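Distribuição: "Pokby" chega às salas em maio

A produtora Flokova fechou o plano de estreia da longa-metragem "Pokby", rodada em 21 dias entre interiores de estúdio e exteriores em Shirima. A cópia final tem quase 12 minutos a menos do que a montagem apresentada aos exibidores. O corte incidiu sobretudo no segundo ato.

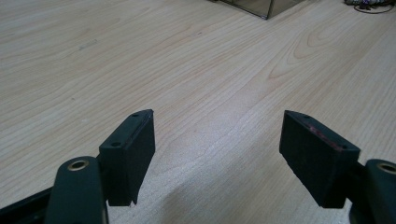 A distribuição fica a cargo da Bokitz, que prevê 16 salas na primeira semana e uma revisão do circuito ao fim de cinco dias de exibição. A mistura de som foi refeita em 5.1 e as legendas seguem em ficheiro separado. O elenco participa apenas nas sessões de antestreia. O calendário destas será enviado aos assinantes na próxima edição, com as condições de acreditação para a imprensa.

Partilhas: 21 | Comentários: 5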